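Hand-held gripper check, bench 2, with my comments

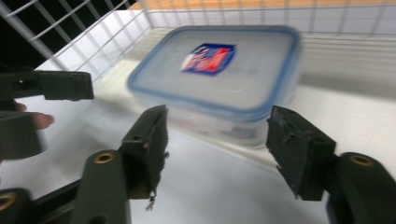
I go through this list before every shift, and I've started writing comments next to the boxes so whoever has the bench after me knows what I was thinking. Last full revision was July 2018, so yes, a few lines are older than the tools!

1. Finger pads seated and whole
NEEDS WORK. The foam is ragged on both fingers, and there are little strands hanging off the left one. Our rule at Plekomitz is that loose foam gets trimmed and torn foam gets replaced. I'd call these torn. New pads are in the Nusard drawer.

2. Threaded inserts flush, no cracks in the plastic around them
Go over this one with a flashlight and a fingernail. Fill in your own result, please, I don't want to sign for your tool.

3. Fingers open wide enough for the item
OK. Plenty of room for the food container with the blue-rimmed lid.

4. Own fingers clear of the jaws before closing
I nag about this one (sorry). Hold the grip, keep your fingertips out from between the jaws, and say "closing" out loud if someone's working next to you. Keegan Beaudoin thinks the saying-it-out-loud part is silly. Keegan can take it up with me.

5. Work surface clean
Wipe it down, then look for foam crumbs. They get under containers and mess up the grip.

6. Lids pressed down on all four sides
Press them yourself, even if they look shut.

7. Cycle count logged
2,823 on the sheet when I started. Pads get a closer look every 70 cycles, and please write the number down BEFORE you go to lunch.

Open items: pads, both fingers. Recheck due in October with the Demissie bench.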